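Trerkeck revises line-drying instructions for shared laundry rooms

Trerkeck has issued a revised set of instructions for hanging and taking down laundry in the shared drying rooms of its rental buildings. The new text replaces a one-page sheet that had been posted next to the sinks and applies to all 40 drying rooms from September. It covers cord type, cord tension, loading order, spacing, and the handling of heavier garments such as work trousers and lined jackets.

The revision was written by Leandro Villalobos, who manages building services for the company, with Ibsa Ayele, a textile care instructor at the Kaczmarczyk training center. According to Villalobos, the old sheet told tenants where to hang things and at what hours, but said nothing on how. Most of the repair requests that reach his office from the drying rooms concern sagging cords and pulled wall hooks.

Over the past year the company logged 321 requests of this kind. Hooks pulled out of plaster made up the largest group, followed by cords that had stretched too far to be tightened again. A smaller group concerned countertops and shelves marked by dye from dark garments left lying on them overnight.

The cord is the first item in the new text. Trerkeck has used several types over the years, including a plastic-coated wire that cracks at the hook and leaves gray marks on light fabric. All rooms will now be fitted with a white braided cord supplied by Lostia. The cord is run through a ring at one end and held at the other by a cleat, so that it can be tightened by hand. Tenants are asked to check the tension before loading and to tighten the cord only when it is bare. Tightening a loaded cord puts the full pull on a single hook.

Short vertical cords remain in use in rooms where there is no space for a full horizontal run. Villalobos said these were to have been removed, but tenants in the smaller buildings asked to keep them for single items. The instructions limit a vertical cord to one garment at a time. The garment is laid over the cord at its midpoint, or clipped to it at the waistband, and allowed to hang in two parts.

Trousers get a section of their own. The recommended method is to turn them inside out, close the zipper, and hang them by the cuffs from a horizontal cord with two pegs per leg. The waistband is the heaviest part and its weight pulls the legs straight as they dry. Where the cord is too low for this, the trousers may be folded over it at the knee and turned once, after the upper side has dried. Folding at the crotch seam is discouraged. The layers there are thickest, and the fold can stay damp after the rest of the garment is ready to put away.

Garments with panels in two shades, or with cuffs darker than the body, should not be folded so that dark fabric rests on light while damp. Ayele said the transfer of dye is slow and is often blamed on the wash. In her classes she has trainees lay a damp navy cuff on a square of undyed cotton and check the cotton at the end of the session.
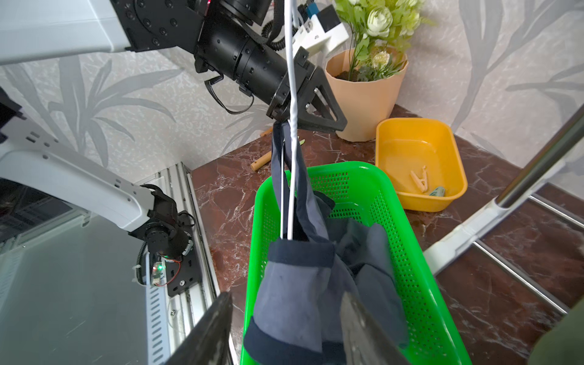

Taking down is handled separately from hanging. The instructions ask tenants to bring the basket to the cord, and to lower each garment into it with one hand under the fabric. Pulling a garment down by its lower end is the second most common cause of loosened hooks, after overloading. With longer items the lower part goes into the basket first and the rest is let down on top of it in loose folds. Pegs are removed last, from the outer end of the cord inward.

Baskets with perforated sides are recommended over closed tubs. Air can pass through the stack, and a garment that is still slightly damp at the seams does less harm to the ones under it. A basket should not be filled above the rim. Sleeves and cuffs that hang over the edge pick up dust from the counter and are easily caught when the basket is lifted. The text asks that they be tucked in before the basket is carried.

Trodano, which makes the baskets sold in the company's building shops, has changed the base of its rectangular model at Trerkeck's request. The new base stands 4 millimeters higher on molded feet, so that water dripping from a garment runs out onto the counter and does not collect underneath. The earlier model will stay on sale until stock runs out. No exchange is planned for tenants who already own one.

Counters in the drying rooms are stone or laminate, depending on the building. Both are to be wiped after use. On polished stone, standing water leaves a pale ring that can be removed with a damp cloth if treated the same day, and with some effort after that. Vinegar-based cleaners are not to be used on marble. The company has had two slabs repolished after tenants tried to remove water rings with descaling fluid, and the cost of the work was charged to the maintenance budget of the buildings concerned.

Plants and other decoration may remain on the counters, provided that they stand behind the working area and can be moved by one person. Live plants need a saucer. The question was raised by tenants in several buildings, where the earlier rules had been read as a ban on any object that was not laundry. Villalobos said the wording had been meant for storage boxes and paint cans.

Drying times in the new text are given as ranges, with the room vent open and the door closed. A cotton shirt is listed at five to seven hours and a pair of work trousers at nine to twelve. The times were taken in rooms with no heating on. Ayele advised against using them as a limit, and the instructions say only that dry items should be taken down before eight in the evening if another tenant is waiting for the cord.

Ventilation accounts for most of the difference between one room and the next. Rooms with a vent above the cord dried the same load well ahead of rooms with a vent at floor level. In the second type, tenants are asked to leave one hand's width between garments and to keep large sheets at the end farthest from the door. The company is looking at raising the vents in nine buildings, but the work has not been scheduled.

Copies of the instructions have been printed for 3,000 households. A larger version, printed on coated board, will be mounted in each drying room beside the cleat. The building offices will also keep spare pegs, which are free, and replacement cord, which is fitted by the maintenance staff on request. Tenants are asked not to fit cord of their own, as the rings are sized for a single diameter.

Ayele will give short demonstrations in the larger buildings during September, starting at six in the evening. Each covers tensioning, the hanging of trousers and shirts, and the unloading of a full cord into a basket. Registration is through the building office. Tenants who attend may bring one washed garment that has given them trouble in drying.

Hook repairs already reported will be carried out before the new cord is installed. Rooms waiting for a repair will stay open, with the affected cord taken down and the others in use.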